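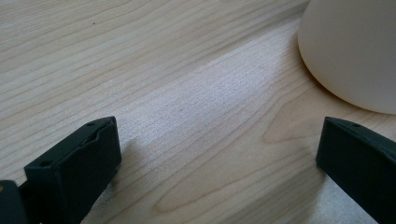

Search this forum Search titles only

Minimum standards for hand-held gripper recordings – draft 2

plilik_bench
November 11, 2022
I read the Pemcombe draft twice and I still don't see who it protects. Rule 6 wants every surface wiped and matte before a take. Whose kitchen looks like that? If the policy only ever sees dull gray mats it will fall over the first time it meets a varnished table with a window behind it.

Claritz
Glare ruins tracking. We lost 56 takes in May to one shiny desk. I'd keep rule 6.

plilik_bench
56 out of how many?

Claritz
2,000. Fine, it's a small share. It was still a week of my life.

oddtorque
So log it. Put a "reflective surface" tag on the take and let whoever trains on it decide. Deleting at the source is the worst option because you can't undo it.

My bigger gripe is rule 2, "fingers fully visible at the start." On our mount one finger always sits closer to the corner than the other. Are we noncompliant forever?

Claritz
The rule says visible, it doesn't say symmetrical.

oddtorque
It says FULLY. Read it again.

guimaraes_lab
We tried the draft in Guimarães and gave up on the full checklist. People ticked every box without looking – the forms were perfect and the takes were not. What we kept: fingers open at the start, nothing between them, check the screws before each session.

plilik_bench
That I could sign. Does anyone have numbers showing the rest of it improves a trained policy? Not tracking, the policy.

Claritz
Not yet.

plilik_bench
Then call it a suggestion and take "standard" out of the title.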